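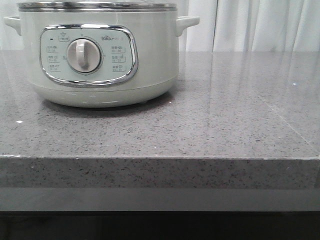

I spent most of October swapping fingers on the same arm, and I have opinions now. If you read the last issue, you know the question I was stuck on: do we keep the Castness fingers that came with the kit, or pay extra for the softer Nogueira pair that everyone on the Fluvotville mailing list keeps raving about? Spec sheets were getting me nowhere, so I moved the whole thing to a kitchen counter and gave both sets the same chores.

The chores were dull on purpose. Pick up something yellow and lumpy, get it to the mouth of the pot, let go. Then go for the lid by its knob. I set 100 tries per finger set, split between the two jobs, all on the same Bukska controller with the same grip force limit. I did the first batch on a Saturday and regretted my choice of stool by lunchtime (buy a stool with a back, please, it's worth it).

The lumpy stuff was where I expected trouble. The Castness fingers are stiff, and stiff fingers like flat sides. They did better than I'd guessed once I slowed the close down, but any time the grab was off center the thing wanted to roll. The Nogueira pair just sort of hugs it. I could be sloppy with my approach and still get there, and for somebody like me who is sloppy by nature, that counts for a lot!

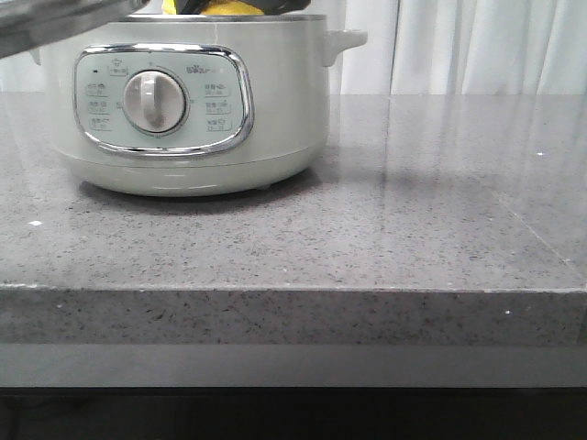

Black fingers and their yellow cargo at the rim of the pot.

The lid was another story. A knob is small and round, and the glass around it throws glare all over the place, so this turned into a camera test as much as a finger test. From the fixed camera I could tell the arm was over the pot and that was it. The wrist camera shows you the gap on each side of the knob, and I ended up steering by those gaps alone. With the soft pair I had 12 slips on the knob. With the stiff pair, 3. I ran a few extra because I didn't believe it, and the stiff ones still won.

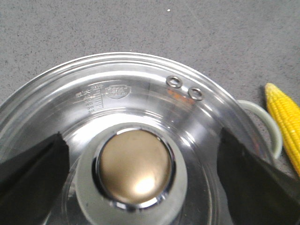

Wrist camera view, with a finger on either side of the knob and corn off to the right.

One gripe about the Bukska. It waits a beat after you send the close command, and I never got used to it. There's a setting for this, buried two menus down, and mine came set to 2000 milliseconds, so check yours before you blame your fingers for anything. I lost an entire evening that way.

So I'm keeping both, and yes, I know how that sounds. Soft for the vegetables, stiff for lids and knobs, and a hex key taped to the base so I can stop hunting for it. Next issue I want to try the stiff fingers with rubber sleeves on them. If you've already done that, write and tell me which sleeves you used and whether they stayed on.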